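Four weeks with the Rirov hand gripper

I ordered the Rirov starter kit in February and it got here a good while after that. I've had it in regular use for four weeks now, so this is my write-up.
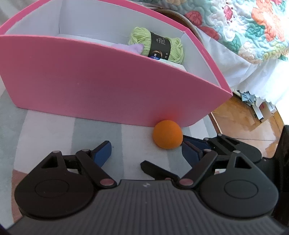
The kit is the hand-held version. You hold it and do a chore the way you want a robot to do it later, and the recordings go up to Clidum, the service that comes with it. Clidum checks each clip and tells you which ones it will accept. The first 500 clips are included in the price. After that you pay by the month, and I haven't decided if I will.

My job for it was picking things up off the floor and putting them in a box. I did most of this in the bedroom on the rug, with yarn, balls, socks and whatever else was lying around. Soft things are easy. The blue pads grip well and I never had to squeeze hard. Balls took more practice. If you come in too low you just push the ball into the side of the box and have to start over.

Setup was 20 minutes. The printed guide skips the calibration step, so get that from the website. Soledad Wojcik sent me her notes on it, which saved me an evening.

Things I don't like: it's heavy for a long session. My wrist was sore after the first weekend and I now stop after half an hour. The upload is slow, and if it fails partway through it starts again from zero. I wrote to support twice. The second time I got a reply from Bart Van Leeuwen, who said a fix was planned. No date yet.

I also looked at the Lamow before buying. It's cheaper, but you have to supply your own storage and I didn't want to deal with that.

As of July 2019 I have a little over half of my free clips used up and Clidum has turned down very few. I'm keeping the kit. Next I want to try folding towels, and I'll post again once I've done enough of those to say anything useful.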